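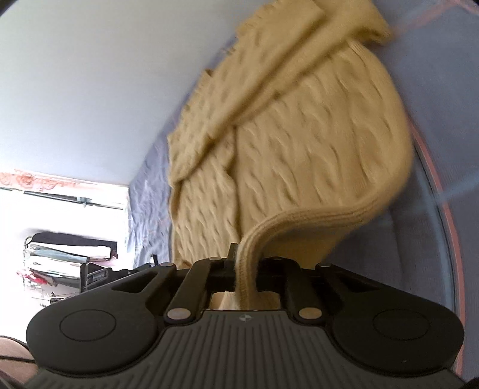

Encolhimento dimensional de malhas de tricô em lavagem doméstica

Relatório de projeto, unidade curricular de Ensaios Têxteis

1. Objetivo

O trabalho avalia a variação dimensional de malhas de tricô submetidas a ciclos repetidos de lavagem e secagem em plano. Compararam-se dois fios de composição diferente, com a mesma estrutura de base, para verificar se a diferença entre o sentido das colunas e o sentido das fileiras se mantém quando muda a fibra.

2. Materiais

Os provetes foram tricotados a partir de fio Giltov (lã penteada, dois cabos) e fio Grostari (mistura de lã e acrílico). De cada fio prepararam-se 50 provetes, num total de 100. As malhas repousaram em atmosfera condicionada antes da marcação. O detergente foi o mesmo em todos os ciclos, sem amaciador.

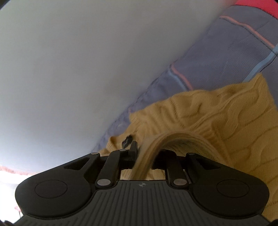

A marcação fez-se com linha de algodão de cor contrastante, em três pares de pontos por direção. A distância inicial entre pontos foi de 264 mm. As marcas a tinta, usadas num ensaio preliminar em novembro, perderam definição logo no segundo ciclo e foram abandonadas.

3. Procedimento

Cada provete passou por cinco ciclos no programa de lãs, em máquina de carga frontal, com lastro de algodão até completar a carga. A secagem fez-se sobre rede horizontal, sem tensão. As leituras foram feitas com régua metálica, após novo condicionamento, sempre pelo mesmo operador. No total registaram-se 2874 leituras válidas; as restantes foram rejeitadas por deslocamento da linha de marcação.

4. Resultados

Nos dois fios o encolhimento foi maior no sentido das colunas. Quase 50% da variação total ocorreu no primeiro ciclo, o que corresponde à relaxação das tensões introduzidas na tricotagem. A partir do terceiro ciclo, o fio Grostari estabilizou; o fio Giltov continuou a encolher até ao último, com feltragem visível nos bordos. 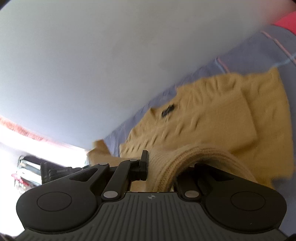 Os provetes com torcidos apresentaram menor variação na largura do que os provetes em malha lisa. Atribui-se a diferença ao cruzamento das colunas, que limita a mobilidade dos laços. As zonas em canelado não foram incluídas na comparação, dado que a sua elasticidade transversal torna a leitura dependente da forma como o provete é pousado.

5. Limitações

A temperatura real da água não foi registada. Os lotes de fio foram adquiridos na retrosaria Mastia sem indicação de tratamento antifeltragem, pelo que não se exclui que um deles o tivesse recebido. A repetição do ensaio com o fio Gazi, de lã não tratada, ficou prevista para o segundo semestre.

Entregue em 19 de janeiro de 2023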